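Fotisby Community Help
Home > Getting about > Driving and roads

Which lane for the bend on the Pravville road, and what do the short white blocks mean?

Posted by Gemechu Mamo, 03/08/2023

I moved to Fotisby in July and now drive to work on the Pravville road. I passed my test a long time ago but hardly drove for years, and most of that was on small roads with one lane each way. The Pravville road is wide with several lanes marked out, and there is one bend I am not happy with.

Coming from the Fotisby side there are two rows of long dashes and I can follow those well enough. Then I get to the part where another road joins and there are short, thick white blocks on the ground. They are much shorter and fatter than the ordinary dashes. I don't know whether I am meant to stay out of them, stop at them or ignore them.

Twice this week I moved over too late and the driver behind used the horn. I would like to know:

Which lane should I be in if I am going straight on to Pravville and not turning off?
Are the short blocks a give way line or something else?
Is there a lower limit on the bend? I have not seen a sign with a number on it, only the boards with arrows.

I have looked on the council pages but could only find roadworks. Thanks for any help.

3 replies

Ariel Macapagal
Member, Fotisby

I drive this most days and have done for seven years.

For Pravville, get into the middle lane well before the bend and stay there until you are past the junction. Do it on the straight after the Idurano garage. If you leave it until you can see the arrow boards you are already in the bend and people will be coming up beside you. That is probably what happened with the horn.

The short blocks are a different sort of line from the lane dashes. Long dashes with gaps separate lanes going the same way, and you may cross them if it is clear. Short, thick blocks set close together are normally used where a lane is about to split off or join, so they tell you that the lane on the other side of them is not going where yours is going. You can cross them, but do it early and with your indicator on. Once they turn into a solid line you should not cross at all. If you find you are on the wrong side of a solid line, carry on, take the turning and come back. It costs you nearly ten minutes if you end up going through Pangilinan, which is annoying but no worse than that.

They are not a give way line. A give way line goes across the lane you are driving in, where you would have to stop. If the blocks run alongside you or lead off at an angle, they are guiding you.

About the boards. Red and white chevrons mean the road bends sharply enough that they want you to notice it. They point the way the road goes for the traffic facing them. There isn't a number on them and they don't change the limit. Whatever the last sign said still applies, but I come off the accelerator before the bend and don't brake in it.

One thing that confused me when I was new was that the boards don't all point the same way.

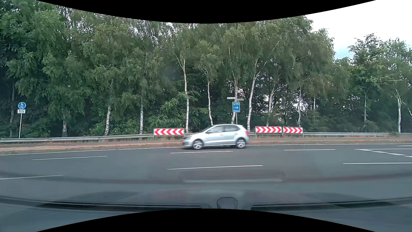 The ones with the chevrons going left and the ones going right are meant for different traffic, so don't try to read them as a set. Look only at the ones that face you square on as you come up to them. At night your headlights pick out the right ones and it is easier than in daylight.

The other thing to keep an eye on is the white line along the far side of the road, the continuous one. It marks the edge of the road, and past it there is a narrow verge of dry ground and low grass, a greyish paved strip and the barrier. There is no hard shoulder there, so if the car is playing up, stop before the bend and not on it.

If you want to practise, go early on a public holiday. I took my daughter round it two or three times that way when she was learning and she was fine after that.

Pravville_commuter
Member

Middle lane. Ignore the horns, they do it to everyone.

Gemechu Mamo
Original poster

Thank you both. I tried it this morning and moved over after the garage as Ariel said, and it was much easier. I had been waiting for the boards before doing anything.

I had also been slowing right down at the blocks because I thought I had to give way there. I will stop doing that. Can I ask one more thing, is it the same coming home, or does the middle lane turn off towards Pangilinan in that direction?

Ariel Macapagal
Member, Fotisby

Coming home keep to the middle as well. The Pangilinan lane is signed a good way back, and the arrows are painted on the road before you get to it.

Marked as solved by the original poster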